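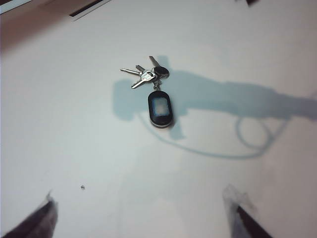

Equipment planning: the small-parts handling cell at Fostby

The Fostby site has asked for a second handling cell in the next budget round. The request was held over from the last round with a note that the running costs of the first cell were not well enough understood. This item sets out what has been learned from that cell, what the second would need, and what is still to be settled before the order goes in.

Scope of the work

The cells handle small mixed items for the returns and lost property contract: keys, fobs, card holders, pens, cable ends, spectacles. The arm picks an item from a flat table and places it in a tray for weighing and labelling. No item is heavy. The difficulty lies in the shapes. A bunch of keys has no fixed outline, the blades lie in different directions, and a fob on a short link can be lifted while the rest hangs or drags. A gripper chosen from its catalogue load figure alone tells us very little about how it will manage.

The original purchase was specified by load and reach. Both figures were generous and neither has ever been a limit. Finger shape, finger covering and lighting were left to be sorted out on site, and most of the unplanned spending has gone on those three.

Purchase lines

The Pernia arm is proposed again. It is already known to the maintenance team, the spare joints on the shelf will fit, and the existing safety assessment can be extended with modest changes. A cheaper arm was looked at and would save money on the first invoice, but it uses a different controller and would need its own spares, its own training day and its own line in the service contract. Over the planned life of the cell the saving disappears.

The gripper should be ordered as a separate line from the arm. Last time it was bought as part of a package and could not be exchanged without reopening the whole order. Two-finger parallel motion is enough for this work. The fingers should be treated as consumables and budgeted as such.

The wrist camera is the small fixed-focus type in use now. A higher resolution unit was tried on loan and made no measurable difference to the pick rate. Money is better spent on the lights.

Fingers and pads

The first cell has completed 2,923 logged picks since the present log was started. In that period the soft covering on the fingers has been replaced more often than the supplier's guidance suggested. Keys are hard on it. Toothed blades cut the surface, and once it is cut, thin items slip sideways as the fingers close.

The supplier quotes 600 picks per pad set on smooth plastic parts. On the returns work the average has been 326. The budget for the second cell should use the lower figure. If the mix of items changes, the figure can be revised at the half-year review, but the first year should not be planned on the supplier's number.

Pads can be bought in boxes from the arm supplier or cut on site from Sitance sheet. The sheet is cheaper per pair and takes longer to fit, and edges cut by hand are less even. The proposal is to order boxed pads for the first quarter and to move to sheet only when a cutting jig has been made. The jig is a workshop job and needs no purchase order, though the hours should be booked to the cell.

Table surface and lighting

The pale top was chosen so that dark items would stand out. It does this well. It does less well with bright metal, where a highlight along a key blade can be close to the brightness of the table around it. In the picture the silver blades and the washed-out centre of the fob are the parts nearest in tone to the background, while the black key head and the black rim of the fob are plain to see.

The second matter is shadow. The arm's shadow falls across the working area and over part of the keys, with the thin loop of a cable shadow lying on the table beneath it. Detection software can treat a shadow edge as the edge of an item. At Fostby this shows up in the log as a retry: the arm approaches, the check on the outline fails, and the arm backs off to look again. Of the retries logged, 332 were put down to shadow or glare when the images were reviewed. Each costs only a few seconds, but the total is enough to affect the hourly figure in the contract.

Three remedies were costed. A diffused light panel on each side of the table is the dearest and the most effective, as it weakens the shadow from every approach. Moving the single existing light costs almost nothing and simply moves the shadow. A mid-grey table top helps with bright metal but makes dark items harder to find. The request includes the two side panels for the new cell and a matching pair for the old one, so that both can run the same settings.

Cable routing should be specified at the time of order. A clip set that holds the cable close to the arm is a minor item and was left off the first order. Fitting it later meant taking the cell out of service for a morning and repeating the range-of-movement check.

Cleaning

Specks on the table are a small but regular cause of false detections. The present instruction is a wipe at the start of each shift. The second cell should be planned with a wipe at mid-shift as well, which requires a short planned stop. This is labour, and belongs in the operating budget. It was missed from the first cell's estimate altogether.

Software and support

The Zulu picking software is licensed per arm. Adding a second arm does not reduce the price of the first, and the support fee rises in step. The renewal dates of the two licences should be brought together, even if that means paying for a short part-year to begin with. Running two renewal dates has caused trouble at other sites, where one licence lapsed while the other was being queried.

Image storage is the line most likely to be underestimated. Every pick saves a wrist view before the fingers close, and retries save another. The images are needed for fault review, but they do not all need to be kept. A retention period of three months for ordinary picks and one year for faults is proposed. If that is agreed, the present server will carry both cells. If it is not, a further storage unit must be added to the request.

Points still open

Whether the guarding from the old packing line can be reused. The panels are the right height, but the door interlock is an older type and may not be accepted.

Whether the floor by the east wall will take the base without a spreader plate. A survey has been requested.

Whether the contract volume will support two cells through the quieter months. The finance team has asked for a version of the request in which the second cell is leased for the first year. The supplier's lease terms exclude fingers, pads and lighting, so those lines stay as purchases in either version.

Lead time on the arm is longer than on the first order. For a start in September the order needs to be placed by the end of May, with the light panels and cable clips on the same delivery. Sites with similar plans are asked to send their own pad replacement and retry figures to the equipment planning mailbox before the draft request is closed in April.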